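vestbridge-trial

Notes, loader scripts and data card for the episodes we recorded with the Vestbridge wrist kit during its trial period.
Last edited Monday, August 24, 2020 by Ghazal Fallahi

Read this first

Vestbridge sells a camera that clamps on at a robot's wrist, a recording box, and a yearly subscription to a service called Idach, which is meant to turn raw recordings into clean, labelled episodes. The brochure says "training-ready on the day you record". We took the kit on trial to find out what that means. This repository holds what came out of it. If you are looking for a benchmark, look elsewhere. If you are deciding whether to pay for Idach, the section on labels is the one you want.

What is in the repository

raw/ has the recordings as the box wrote them, with no trimming.
idach/ has the same recordings after the service had finished with them.
hand/ has our own labels, done by Rostam Shirazi and Bijan Arabzadeh.
tools/ has the loader, the clock fix and a small script that compares idach/ with hand/.

There are 200 episodes covering six tasks. All of them are handling jobs with soft goods: picking up, turning over, opening, closing, placing and handing across. The split is in splits.txt. Please don't make your own split and then quote our numbers next to yours.

Wrist view
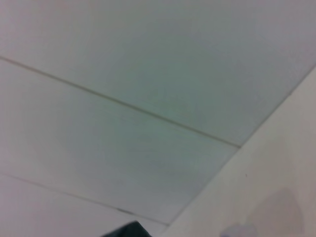
Idach gives every frame a "usefulness" score from nought to one, and by default it throws away whatever falls below the line. We were told the score reflects how much a frame would help a policy. We couldn't get anyone to say how it is worked out, so we went through the discarded frames ourselves. It seems to like texture and edges, and it is harsh on anything pale. When the wrist tips back and the camera gets mostly off-white ceiling, with a couple of thin seams running across and a dark corner of the gripper at the bottom, the score drops to almost nothing. Fair enough, you might say. But those frames carry the wrist's motion between one grasp and the next, and cutting them leaves a jump in the arm's path that the service then smooths over without telling you. The raw/ folder keeps them. Use the raw/ folder.

Position tracking has trouble in the same places, and there I have more sympathy. Smooth panels and a plain wall give a tracker very little to hold on to. What I object to is that the kit reports full confidence all the way through. A tracker that says "I'm lost" can be worked with. We now take position from the arm's own joints and treat the Vestbridge estimate as a curiosity. The column is called vb_pose and the loader ignores it unless you ask.

Labels

Labels from the service come as plain English sentences with a start and an end time. They read nicely. They are also rather free with the truth. "Robot opens bag" turns up on stretches where the hand never touches the bag, and the end time of one step is nearly always the start time of the next, as if no arm had ever paused. Run compare.py and look for yourself; it prints the disagreements and leaves the judging to you.

Close-up views fare worst. Once cloth fills most of the picture the service tends to name the last thing it was sure of and stick to it.
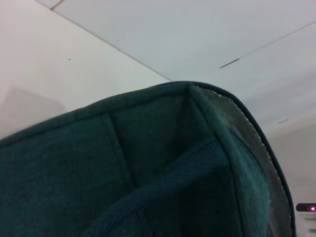 Houshang Safavi read a draft of this card and thinks I am being too hard on them. His view is that the labels should be taken as a first pass, that correcting a bad sentence is quicker than writing a good one, and that we would be grumbling about something else if we had been given nothing. He may be right about the speed. Bijan tried both ways and preferred starting from blank, and Rostam preferred correcting. Neither of them kept a proper log of the hours, so I won't pretend we have a result. What I would say to Houshang is that the invoice doesn't say "first pass".

Hardware notes

The clamp is good. I have no complaints about the clamp.

The recording box drops its clock when it restarts and picks up again from zero. tools/fixclock repairs this using the joint log, provided you have one. If you only have the video you are stuck.

The lens is soft at very short range, and a lot of these tasks happen at very short range. Vestbridge lists a close-up lens as an extra. We asked for one and were sent a price.

Exposure can't be locked from the menu. There is a setting that says it locks exposure.

Known gaps

One room, one arm, one set of lighting. Please don't claim anything general from it.
No force readings.
Failed grasps are kept and marked as failed in hand/. In idach/ they are mostly missing.
The hand-across episodes have the weakest labels of the lot, ours included.

Would we buy it

The camera and clamp, perhaps, if they were sold separately, and at present they aren't. The subscription, no. Vestbridge say a new version of the scoring is due in January and have offered to run our recordings through it again. I have said yes, and the output will go in a folder of its own next to the old one so the two can be compared.

Corrections are welcome as issues. Give the episode name and the time, and say whether you were reading raw/ or idach/.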